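Pencil Case and Desk Set Assistant (part-time)

Nendale – Returns and Repacking
1439 Salminen Road, ground floor
Reference: 2034
Pay: $184 per shift
Shift length: six hours, plus an unpaid lunch break
Start: April

Nendale lends and resells school desk supplies. We take back pencil cases, craft pieces, drawing tools and small desk sets at the end of a school term, go through them, clean what needs cleaning, and send them out again. We are hiring one part-time assistant for the returns room. The job is mostly table work with small things.

The position was last held by Onni Suominen, who has moved to our delivery side and will be around for the first two weeks to help with training.

What the job is

Cases and loose pieces arrive in crates from the schools. You bring a crate to the table, take out one case at a time, open it, and decide what happens to everything inside. Some items go back into the same case. Some go to the wash tray, some to spares, and some are thrown out. Then the case itself is wiped inside and out, the zipper is tried a few times, and the label is checked.

Labels take more time than people expect. We put a label on every case we send out, and by the end of a term many of them have been written over or half peeled off. If you can still read the code, you enter it and put on a fresh label. If you can't, the case goes on the query shelf and Neusa Bragança looks at it in the afternoon. Please don't guess a code.

A good part of the returns is plastic pieces from craft and building sets. They come in bright colors and all kinds of shapes – rings, wedges, blocks, pieces with holes. Many of them look alike until they are next to each other. You match them to the set sheets, check the edges for chips, and bag each set. Pieces that don't belong to any sheet go in the drawer marked Other. We empty that drawer once a month and try to find homes for what is in it.

The rest of the job is keeping the table and the shelves in order. The tabletop is bare wood in places and takes a stain easily, so open markers and ink go on the mat. At the end of the shift everything comes off the table, the surface is wiped with a barely damp cloth, and the trays go back on the rack in color order.

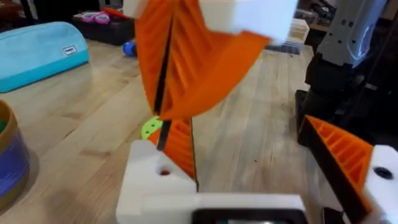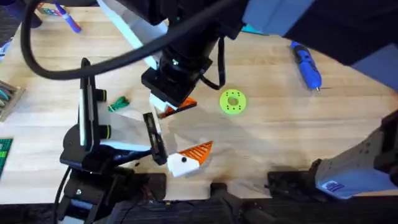
Turquoise pencil case on the wooden table (first picture); green ring with the white and orange pieces (second picture).

A usual shift

8:30 a.m. Arrive, put your things in a locker, read the note from the day before.
8:45 a.m. First crate. Cases only.
10:30 a.m. Coffee. There is a kitchen across the hall and you can use anything in the refrigerator that isn't labeled.
10:45 a.m. Craft and building pieces, matching to set sheets.
12:15 p.m. Lunch, half an hour.
12:45 p.m. Bagging and labeling. Entering codes.
2:15 p.m. Query shelf with Neusa, if there is anything on it.
2:30 p.m. Clearing and wiping the table, trays back, note for the next day.
3:00 p.m. Done.

The times move when a delivery is late. You won't be asked to stay past three unless we have agreed on it in advance, and extra time is paid.

In June and July the crates come in faster than we can go through them, and we add a second person at the table. In the fall it is mostly the other direction: putting together new sets and packing them for the schools. If you don't like repeating the same task for an hour or more, this will be a hard job to enjoy.

What we are looking for

You should be comfortable working with your hands on small objects for most of a shift. You will need to tell colors apart reliably, including close ones (turquoise and green cases go to different shelves). If you have trouble with certain colors, tell us which ones. We have printed color names on some of the trays already and can do more of that, so please don't rule yourself out.

You should be able to read small print, with glasses if you use them, and write a note that someone else can follow. The code entry is a simple form on a tablet. We will show you how it works.

Crates are packed light, but you will be carrying them from the cart to the table and back again. The table can be used sitting or standing. We have two kinds of stools and will order something else if neither one suits you.

No diploma or certificate is needed. Experience in a stockroom, a library, a classroom, a repair shop or a sewing room would all be useful, and so would having kept your own kids' school things in order for a few years. We have hired people straight from high school and people who came back to work after retiring.

It helps if you:

– notice when a piece is from the wrong set
– put things down in the same place each time
– ask when a sheet doesn't make sense
– don't mind pencil shavings and eraser crumbs

What we offer

The pay is $184 per shift, every second week by direct deposit. Training shifts are paid the same as any other. The position is three shifts a week, and which mornings you work is set with you before you start and then kept the same through the term.

You get a locker, an apron and gloves. Most of us don't wear the gloves except for glue and leaking pens. Hand cream is by the sink.

There is free parking behind the building, and the bus stops at the corner of Salminen Road. The returns room, the kitchen and the restroom are all on the ground floor with no steps. The front door is heavy. If you would like someone to meet you there, say so when you arrange your visit.

Assistants may buy retired cases and sets for a small charge. Cases with a broken zipper are free to anyone who wants to fix them.

Who you will work with

Neusa Bragança runs the returns room and would be your supervisor. Amirul Pattinasarany looks after the set sheets and decides what is in a set from one term to the next. If a sheet is wrong, he is the person to tell. Noeline Bolger handles hiring, hours and pay.

The room is fairly quiet. The radio is on in the afternoon and off in the morning. You can listen to your own music in one ear.

How to apply

Send a short letter or email to Noeline Bolger, Nendale, 1439 Salminen Road, with the reference 2034 in the subject line or at the top of the page. Tell us:

– your name and how to reach you
– which mornings you could work
– any work or home experience that you think fits
– when you could start

A résumé is fine but isn't required. One page is plenty. You can also hand in a letter at the front desk between 9 a.m. and 3 p.m. and ask to see the room while you are here.

We read applications as they come in and will stop taking them when the job is filled. Everyone who writes will get an answer.

If we would like to meet you, we will ask you to come in for a trial at the table. It takes an hour. You will sort a mixed tray, check a few cases and bag one set from a sheet, with Neusa or Onni beside you to answer questions. You will not be timed. After that there is a conversation over coffee. The trial hour is paid whether or not you take the job.

Please bring glasses if you need them for close work, and wear sleeves you can push up. Leave long necklaces and loose scarves in the locker during the trial.

A few things people have asked

Can I do the job on two shifts a week?
For the main position we need three. We do keep a list for the summer table, and two shifts is fine there. Write "summer" in your letter.

Do I have to clean the cases by hand?
Cloth cases go in the machine. Hard and coated cases are wiped by hand with a cloth and soapy water. Old glue is scraped off with a plastic scraper, and if it won't move the case is retired.

Is there any heavy lifting?
No. Deliveries are brought in on a cart by the drivers and left inside the door.

What happens to things that were left in a case by mistake?
Keys, jewelry, money and letters go in an envelope with the case code on it, and Noeline contacts the school. Candy is thrown out.

Can I bring my lunch?
Yes, and most of us do. Food and open drinks stay in the kitchen. Water bottles with a lid can be kept on the windowsill.

Will the job continue after the summer?
Yes. This is a permanent part-time position with a trial period that ends after the first full term.

Questions about the work itself can go to Neusa Bragança, who is easiest to reach by phone after 2 p.m. Questions about pay or hours should go to Noeline Bolger at the same address.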